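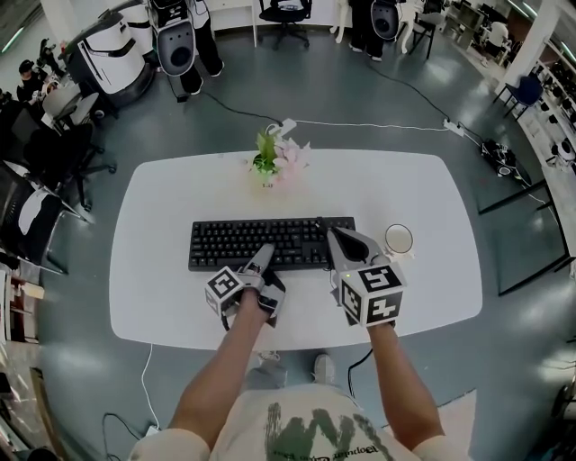
Setting Up and Cleaning a Keyboard on a Shared Table

A full-size keyboard on a shared table collects dust faster than one at an assigned desk, and it gets moved more often. The procedure below covers placement, routine cleaning, and key checks. It applies to any wired or wireless board with a number pad.

What you need

A dry microfiber cloth
A soft brush, 25 mm wide
Isopropyl alcohol, 70 percent
Cotton swabs
A plastic keycap puller (wire pullers are also fine)

Step 1. Clear the working area

Leave the keyboard as the only object within reach of both hands. Cups belong to the side or at the back of the table, on a saucer if there is one. The number pad end is the usual place for a spill, as most people set a drink down with the right hand. A small plant can stay at the far edge. Do not water it while the keyboard is out.

Step 2. Position the board

Set the keyboard parallel to the near edge. Center it on the F and J keys if the work is mostly text, or on the whole case if the number pad gets regular use. Leave enough table in front for the wrists. At standing height, fold the rear feet flat — raised feet bend the wrists upward when the forearms come down from above.

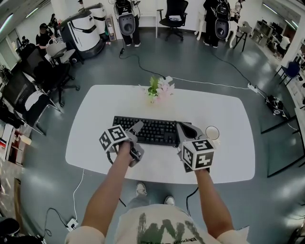
Both forearms should reach the keys without the shoulders rolling forward. If they do roll forward, bring the board closer to the edge before changing anything else. The Perkow table guide gives a depth of 200 mm from the edge to the space bar. Treat that as a starting value and adjust by feel.

Step 3. Disconnect and brush

Unplug the board or switch it off. Turn it over and tap the back lightly with an open hand. Turn it face up again and brush along the rows from left to right, then between the columns. Finish at the number pad, where crumbs gather around the tall Enter and plus keys.

Step 4. Wipe the keycaps

Dampen the cloth with alcohol. It should not drip. Wipe the tops in one direction. Use a swab for the sides of the caps and for the channel around the arrow keys. Printed legends wear off under alcohol more quickly than molded ones, so test one seldom-used key first. Scroll Lock is a good choice.

Step 5. Check every key

Reconnect the board and open a blank text file. Press each key once, row by row, and compare the result with the layout. Hold each modifier and press a letter with it. Toggle Num Lock and run the number pad in both states. A key that repeats or fails to register should be pulled and brushed out underneath — a second wipe over the top will not reach the switch.

Wide keys such as Shift and the space bar sit on a wire stabilizer. Pull them straight up, one end at a time, and note how the wire hooks in before removing it.

Step 6. Put things back

Return the cup last. Route any keyboard cable off the back of the table, away from where people stand.

Comments
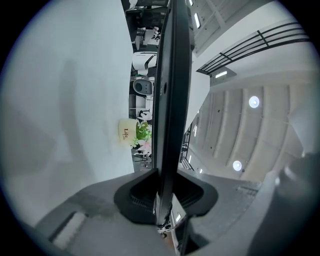

Josefina Sosa: I would move Step 5 ahead of Step 3 as well. If you test before cleaning, you know which keys were already bad. We had a board at Ollton with a dead 7 on the number pad, and the alcohol got blamed for it.

Fabian Schwaiger: Agreed on testing twice. For the stabilizers, a very thin coat of grease on the wire ends stops the rattle after reassembly.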